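Progress report for June: door-opening arm, Trullemik shared workshop
To: Proltetness small builds fund

In this period I continued the simulation part of the Gondal project. The goal is the same as in my application: a helper arm which can open cabinets and doors in a normal home. The real arm on my bench still waits for its second motor board, so all the work below was done on the computer.

The first task was the kitchen room, with a wood cabinet door and a tiled wall. I set the gripper to begin each run with open fingers. 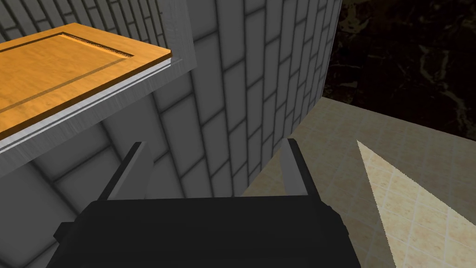 I made 2,013 runs with the old controller and kept all the logs. In 44 of them the wrist turned too far and I had to remove the data. After this I changed the room colors and surfaces, so that the controller does not learn only one kitchen.

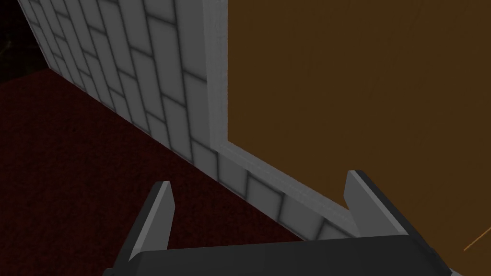
Purine wrote to me that the wrist limit should be fixed before any new rooms are added, and I accept this advice. The limit is now in the settings file. I also began with the model that has 2 arms, which is slower to compute. 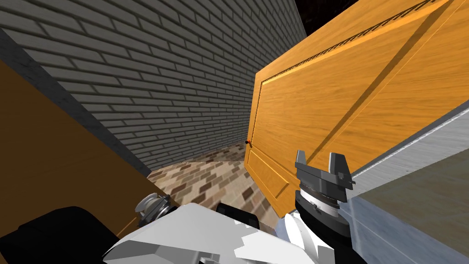 Will the budget be enough until the end? With the present spending it will, if the motor board arrives at the quoted price.

Comments (2)

benchleft: Will you share the settings file?

oldsolder: Please write more about the wrist limit. I have the same problem.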